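Leave the Last 15 Miles Alone

By Ruan Motaung

I have been driving out to the Banow Observatory since I was tall enough to see over the dashboard, first in my father's back seat and now with my own kids kicking the back of mine, and I have an opinion about the road that I've been boring my family with all summer.

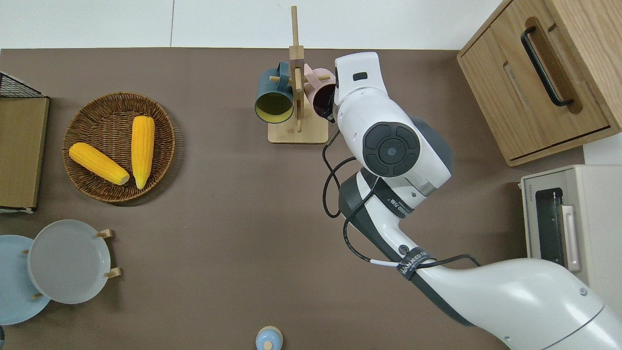

The county wants to straighten and widen the last stretch, from the Xaba turnoff up to the visitor lot, so that tour buses can make the climb. There is also talk of a shuttle from the big hotels down in Jastesari, every hour, with a video playing on the way up. I've read the plan twice. I went to the meeting in August and sat through most of it, and I want to say first that the people behind it are decent folks who want more visitors to see a place I love. I want that too! I just think they're about to fix the wrong thing.

If you haven't made the trip, let me give you the general idea. You leave the highway at Bretach, where you really should fill the tank, and for a good while it's ordinary ranch country with fences on both sides. After Xaba the road narrows and begins to wind, and your phone gives up, and whoever is in the passenger seat has to unfold the paper map or trust the little brown signs. There are pullouts along the way. You stop at one because somebody feels queasy, and you get out, and it's quiet, and the air smells like juniper, and by the time everyone is back in the car the whole mood has changed. My daughter, who had spent the first part of our last trip arguing with her brother over a charger, asked me at that pullout how far away the nearest star was. I had to admit I didn't remember. We looked it up at the visitor center, which I suppose is what a visitor center is for.

I don't think she would have asked that on a bus with a video playing.

My friend Mandla Visser drives a coach for a living and thinks I'm being sentimental, and he's a hard man to argue with over breakfast. His point is that plenty of people can't make that drive. His mother can't. She doesn't drive anymore, she isn't steady on her feet, and she would dearly love to look through the big telescope once. A road that only suits people like me, with a sound car and a strong stomach, is a kind of locked gate, he says, and I've turned that over a good many times since. He's right about his mother. I don't have a clever answer to it and I wouldn't trust myself if I did.

But a big coach isn't the only way to get her there. The observatory already owns a 15-seat van that goes up for the Tuesday night program and sits in the lot most of the rest of the week. It has a lift. It handles the curves just fine as they are, and the driver stops at the pullouts if you ask her nicely. Run that van 4 times a day through the busy season, let people book a seat by phone as well as on the website, and you would take care of Mandla's mother and a lot of other mothers besides, for a sliver of what it costs to blast a hillside.

Then there's the matter of where everybody goes once they arrive. The parking lot holds 300 cars. The exhibit hall, bless it, has one restroom at each end and a snack counter that runs out of coffee by two in the afternoon. The plan's own estimate is 2550 visitors on a peak day after the road is done, and I couldn't find a single page on where those people will stand, or eat, or wait for their turn at the telescope. Anybody who has been to one of the famous space attractions in the middle of school vacation knows how that goes. You spend the day looking at the back of somebody's sunburned neck, and you ride home with a magnet.

And please, think about the lights. A wider road brings reflectors and lamps at the curves, and buses bring headlights coming up the mountain after sundown, when people have paid to sit in the dark. The plan says the lighting will be "sensitive to the setting." I'd like to hear from the astronomers about that before I hear from another paving contractor.

So here is what I'd do with the money, if anyone were silly enough to hand it to me. Patch the potholes below the second cattle guard, which are a disgrace. Put a decent bench and a bit of shade at every pullout, and maybe a sign telling you what you'd see from there at night. Add restrooms. Run the van. Pay for one more person at the evening program, so the line for the telescope moves along and the shy kids get a chance to ask something.

The comment box is at the county office until the end of the month, and you can also mail a letter. Mine ran to three pages, which won't surprise anyone who has read this far. Mandla has written one as well, in favor of the buses, and we mailed them together on the way home from breakfast.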